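Wevmont Soccer – Questions we keep getting

Put together by Oratile Le Roux. Short answers, sorry, season is nearly on us. If yours isnt here, ask at the front desk.

When does registration close?
End of August for the adult league, end of July for juniors. Late names go on a waiting list and we call people as spots open up.

How much is it?
$101 per adult for the season. Covers field rental, referees and your league shirt. Doesn't cover shin guards, socks or boots. Juniors pay 36.

Can I pay in parts?
Yes, two payments. First one when you sign up, second before your third game. Miss the second and you sit out until it's in.

I don't have a team. Can I still play?
Sure. Tick "free agent" on the form and put down your position. Keepers get placed fast. Strikers – less so. Last year Julside took four free agents and finished second, so don't be shy.

Who picks the teams for free agents?
Girish Pandey. He goes by position first, then by where you live. You can ask to be with a friend, one friend, not six.

Do I get to choose my shirt number?
If it's open. Returning players keep theirs until the end of July. After that it's first come. No number over 99, the printer wont do it.

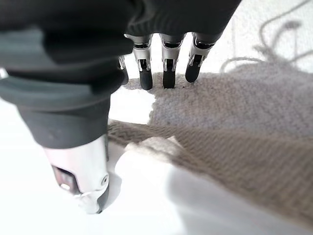 A hand over beige cloth on a white surface.

What happens if my game gets rained out?
Light rain, you play. Lightning, everyone off and we wait 30 minutes from the last flash. Field calls are made by 4 p.m. and posted on the home page. Please don't call Lwazi's cell, he gets it at the same time you do.

How are makeup games scheduled?
Lwazi Mthembu sends both captains two dates. Pick one. No reply by noon the next day and he picks for you.

How many subs can we use?
Unlimited, rolling, at the halfway line. Player off before player on. Refs are watching for this after the Mnguni game last October.

What about cards?
Yellow is five minutes off. Two yellows or a straight red, you're done for the day plus the next game. Appeals go to Kagiso Hendricks in writing, within 2 days. Yelling in the parking lot is not an appeal.

Metal studs?
No. Molded only, all ages, all feilds.

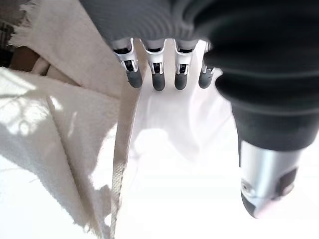

Four fingers, pointing down.

How do ties in the table get settled?
Head to head, then goal difference, then goals scored. Still level and we play a one-off, 20 minutes a half, straight to penalties.

Can my kid play up an age group?
One year up, with the coach's okay and a signed form. Zodwa Modise runs juniors and has the forms. Nobody plays down.

Can I get a refund?
Full refund before the schedule comes out. Half after that, up to your first game. Nothing once you've played, except for injury with a doctor's note – then we work it out by games left.

When's the schedule out?
First half of September. Captains get it first, then it goes up on the site the same evening.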